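Building a Pair of Hand-Held Grippers, Part 3: Pads, Pivots and First Recordings

Posted Dec 28, 2024

Parts 1 and 2 covered printing the bodies and wiring the cameras. You should now have two Lilleo grippers that open and close by hand. This part gets them ready to record on a table.

Start with the pivots. Press a brass bushing into each arm until it sits flush. If it goes in crooked, pull it out and ream the hole again. Do not hammer it. The arms need to swing under their own weight before you fit the return spring. Mine were stiff until I sanded the faces where they overlap, using 80 grit and then something finer.

Screw the finger blocks on next and glue the rubber to the inner faces. Close the gripper and look at the pads from the side. They should meet flat along the whole height. Then try a thin-walled plastic container, held by one wall. 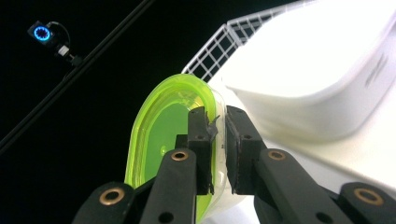
Squeeze only as hard as you need to. If the container turns between the pads, the rubber is too smooth or one finger is toed out. Loosen the two screws, close the gripper on a flat piece of scrap, and tighten them again while it is closed.

Check the full opening as well. The Brunet spring is strong enough to push the arms past the stop, and the linkage then binds on the way back. Shorten the spring one coil at a time. Both fingertips should stay in the camera's view with the gripper wide open.

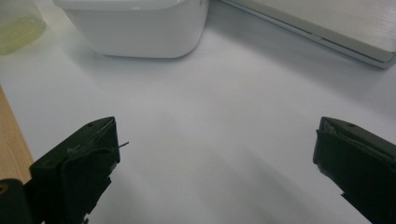
One reader wrote in to say that the glued rubber peeled after a few sessions on a Plikik build, and that roughing up the block first fixed it. Another used contact cement and let it sit overnight. Either is fine. I replace my pads when they start to lift at a corner.

Now set up the table. A plain, light top is easiest to work with. I clamp aluminum extrusion along the sides and keep the cables on the floor behind. For a first task, use a small wire rack and a couple of light containers. Sit down, hold one gripper in each hand, and start every take from the same low position.

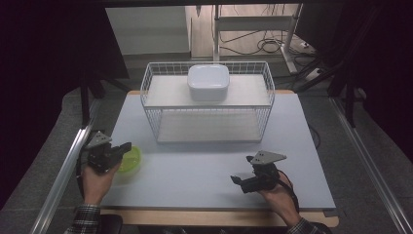 Record 10 short takes before you do anything else. Play them back in the Kivham viewer and look for dropped frames. My first set had 1045 frames in the longest take, and the two grippers had drifted apart in time by the end of it. Starting both recorders from one trigger cured that.

Blur is the other thing to look for. Set the exposure by hand, with the shutter value at 2000 in the viewer's camera tab, and add light if the picture gets too dark. Then move more slowly between grasps.

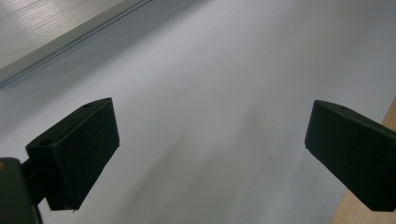
Leave the exposure alone once it is set, even if the room changes a little. Write the value on a piece of tape and stick it to the gripper body. The calibration board and the script for matching the two cameras are in Part 4, which should be up in March.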